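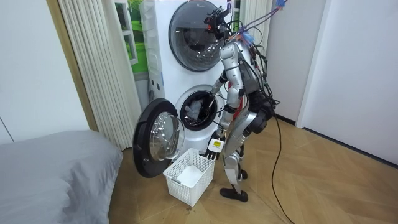

tumbleweed_tel replied:
Basket first, door second. If you open the door and then go looking for the basket, you'll end up clutching a wet duvet cover to your chest like a rescued sailor. I have been that sailor. Also, are you really emptying the whole load in one go? I take it out a piece at a time and shake each one as it comes. Takes longer, creases less.

Reading time: 7 min
Last updated: 20 July 2018
We use cookies to remember your settings. By carrying on you accept this.

pegbag
Original poster

Yes, the whole load in one go, or that was the plan. For anyone joining now, we moved to a smaller flat in Gredden in June, and the washing machine and dryer, which used to stand side by side like civilised people, are now one on top of the other. White basket on the floor in front. I thought stacking them would give me half a room back. What it has given me is half a room and a bad back.

My actual question, buried somewhere in the first post, was where people put the basket when both doors are at different heights. On the floor I have to bend to it. On a stool it blocks the lower door from opening properly. On top of the stack I can't reach it, and neither could a reasonably ambitious giraffe.

gumboot_annie
Floor. It's always the floor. Put it right up against the machine under the opening and let things fall in. You aren't plating up a dinner.

spin_cycle_sid
Disagree with Annie. Things that fall towards a basket do not necessarily fall into a basket. Sheets especially. A sheet leaves the drum the way a magician's scarf leaves a sleeve, and the last bit always goes down the front and collects whatever is on the floor. Mine was toast crumbs last week and I don't eat toast in there.

gumboot_annie
Then sweep.

spin_cycle_sid
I do sweep. It was an example of a wider problem.

pegbag
The sheet thing is real. I had a grey one in with the towels on Sunday-best settings and it had eaten everything else. You pull at what looks like a corner and it's a pillowcase with two flannels and a tea towel living inside it. Once I've got hold of an end, the rest hangs down in front of the machine and I have to decide between hauling it up hand over hand or steering it sideways.

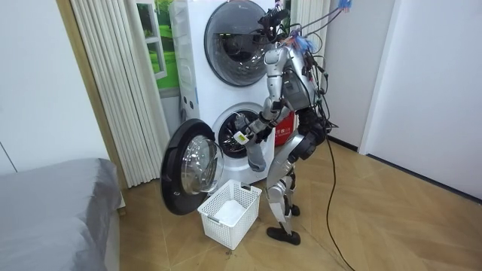 Steering it sideways works better if the basket is close in, I'll give Annie that. Where I lose my temper is the last item, the one that has welded itself to the top of the drum. I can't see it when I bend down and I can't feel it unless I put my whole arm in and sweep round. Twice now I've shut the door, put in the next load and found a navy sock in with the whites. They are no longer the whites. We call them the mistys.

tumbleweed_tel
Spin the drum by hand before you shut it. One full turn. Anything stuck to the top comes down and you'll hear it flop.

lint_and_let_live
Seconding the hand spin. And look in the rubber seal. I pulled back the seal on ours and found 16 pence, a hair grip and part of a shopping list I'd been accused of losing.

spin_cycle_sid
What was on the list?

lint_and_let_live
Fabric conditioner.

moth_eaten
Can I ask the boring question. Are they fixed together? I read the first post twice and it says "stacked" but it doesn't say what with. You need a proper stacking kit between them. My brother-in-law had his sitting on a bit of non-slip mat and a spin at full speed walked the top one forward until it was looking at him.

pegbag
They're fixed. Gumeck kit, with a strap as well. The fitter took seven minutes to put it on and then stood talking about his caravan until I made him a tea. It doesn't rattle. Neither did he, once he'd sat down.

moth_eaten
Good. I'll sleep now.

gumboot_annie
Can we talk about the door. pegbag, do you leave the washer door open afterwards?

pegbag
Wide open, or it smells like a canal.

gumboot_annie
Then you will walk into it. I give you seven days.

pegbag
I did it on the second. Shin, not knee, if you're keeping score.

tumbleweed_tel
You don't need it wide open. Leave it resting on the latch with a gap you could post a letter through. Air gets in, shins stay out.

spin_cycle_sid
A gap isn't enough in a small room with no window. Ours went black round the seal with a gap. Wide open for an hour, wipe the seal dry, then the gap.

tumbleweed_tel
You and I have very different amounts of time to give to a washing machine.

spin_cycle_sid
I have very different amounts of mould.

lint_and_let_live
Going back to the basket, because I think that was the question before we all got out and had a stretch. I had the same trouble and bought a Duan trolley, which is a basket on legs with wheels. You load from the washer at about the right height, wheel it back, open the dryer, done.

pegbag
I looked at those. Doesn't it get in the way of the lower door?

lint_and_let_live
Only if you park it before you open the door. Open, then park. I realise this is the opposite of what Tel said in his first reply.

tumbleweed_tel
It is the exact opposite and I stand by mine. Have the basket within reach, is what I meant. Not in the way. Beside you.

gumboot_annie
He said "basket first, door second". We can all scroll up.

tumbleweed_tel
I'm being misquoted with my own words.

moth_eaten
The other thing that helps is smaller loads. People see 8 kg on the front and take it as a dare. Pack it full and everything comes out in one rope. Two thirds full and you can lift it out in armfuls, and the sheets don't swallow the rest. I had a Stareo that I stuffed to the door for years and then complained about the creases, to the machine, out loud.

spin_cycle_sid
On this we agree. Sheets on their own, and do up the buttons on the duvet cover before it goes in. Left open it's a trawler net.

gumboot_annie
I don't do the buttons up and I've never had a problem.

spin_cycle_sid
You let your washing drop on the floor, Annie. I'm not sure you'd know.

pegbag
Right, I've had a go with all of the above and can report back.

Hand spin - brilliant, found a sock straight away. Tel, I take back what I was thinking.

Smaller loads - yes, annoyingly. More of them, but I'm no longer wrestling.

Kneeling on a folded towel beside the basket in place of bending over it - this was my own idea and I'd like it noted. Much kinder on the back. Getting up again is a separate thread.

Buttons - did them up, and then had to undo them all to put the duvet back in. I don't know what I expected.

Haven't bought the trolley. I measured the room and if I had the trolley in there I'd have to do the washing from the hall.

gumboot_annie
So the basket is on the floor.

pegbag
The basket is on the floor, yes.

gumboot_annie
Just checking.

tumbleweed_tel
But did you put it there before or after opening the door?

pegbag
I'm not answering that. Does anyone know how to get navy out of pillowcases?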